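August 27, 2018

Bank holiday Monday, and I have done almost nothing with it, which I think was the whole idea. It rained until lunch and then went bright in that washed way it does at the end of the summer, so I took my tea out to the back step and sat with my feet on the wet bricks until the cup went cold.

The walk to Cundstead yesterday has left my knees complaining. I had meant only to go as far as the mill and turn round, but the path was so pretty, with the blackberries just coming (still sour, most of them, I tried plenty!), that I carried on down the hill and ended up at the church. They had a plant stall by the gate and I came away with 3 little pots of sedum and a scented geranium I have no room for. It's on the bathroom windowsill now and every time I brush past it the whole room smells of lemon.

I must write to the people at Prirnell about the bus. They want to stop the Sunday one from October, and I can't think how I'm to get out to the hills once it goes, apart from asking for lifts, and I do hate asking. I've started the letter twice and both times it came out crosser than I wanted.

Made the plum jam this evening. I used 700 grams of sugar where my old recipe wants a full kilo, and I do think it's nicer with a bit of sharpness left in, although it took an age to set and I had saucers in the freezer and sticky spoons on every surface. Ten jars would have been lovely. I got six and a bit, and the bit is already gone, on toast, standing up.

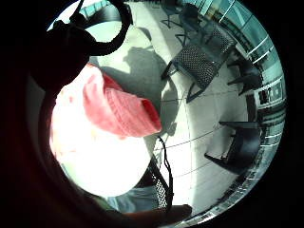 Pink knitting, all of a bundle.

I always want wool about me once the evenings draw in. It was dark before I'd finished the washing up tonight, and I had to hunt for the matches to light the lamp on the landing, the bulb having gone again. Must buy bulbs tomorrow, and stamps, and something for supper that isn't plums.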